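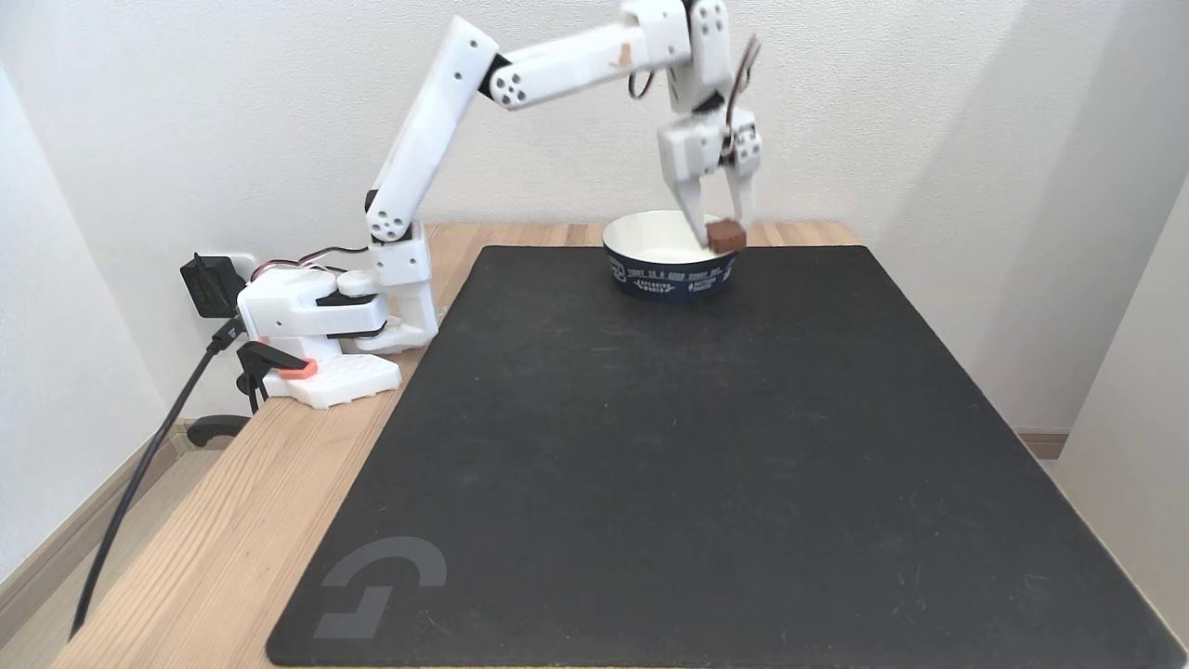

Nest Penry told us that her landlord kept $1,408 of her deposit and sent her one line to explain it: "cleaning and wear." She asked for receipts twice and got none. She said she would have pushed harder if she had kept a copy of the move-in checklist.

Her case was the first one we collected for this project. Our group wanted to know how student renters in the Brikis neighborhood get their security deposits back, and what paperwork they have when they don't.

Reading time: 2 minutes

What we did

We talked to renters who had moved out of apartments in two buildings, Watkins Court and the Erico Apartments. Both are managed by Lendard. We asked each person for the lease, the move-in checklist, the deductions letter and any emails they still had. Few people had all four. We left names out of our notes unless the person said we could use them.

We also read the deposit section of the standard lease line by line. It says the tenant must leave a forwarding address in writing. Most of the people we spoke with did not remember reading that part, and several had only told the office by phone.

What we found

The largest deposit in our notes was $2,554, for a shared unit at Watkins Court. The roommates got $1,836 of it back. The letter listed carpet, paint and a missing window screen. They disputed the paint, as they had lived there for three years and thought it was ordinary wear. The office did not change the amount.

At Erico the letters were shorter. Some gave a total and no list. Renters who wrote back and asked for an itemized list usually received one, but it took a while, and one person had already moved again by then.

Joint leases caused the most confusion. The office wrote one check to all the tenants on the lease, and everyone had to sign it before the bank would take it. One former roommate was out of the country until November.
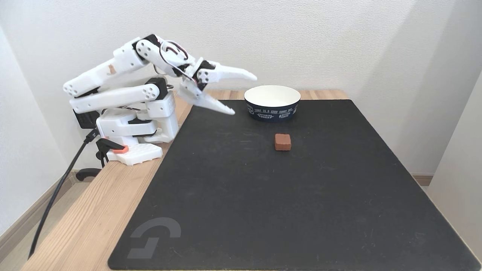

What we would tell renters

Fill in the move-in checklist on the first day and keep a copy. Write down small marks too.

Give your new address in writing before you turn in the keys. Email is fine if the lease allows it.

If the deductions letter has no list, ask for one in writing and put a date on your request. Check your state's deadline for returning deposits.

Limits of the project

Our group was small and we only looked at one management company. We did not interview the office staff, so the report has the renters' side only. Next term we would like to compare leases from other landlords.

Last updated: November

Comments

mkt: We had the same thing with the joint check. Ask the office to split it before you move out. Ours did.

Former Erico tenant: The itemized list I got had a charge for blinds. My unit never had blinds.

Dee: Does the forwarding address rule apply if you are staying in the same building?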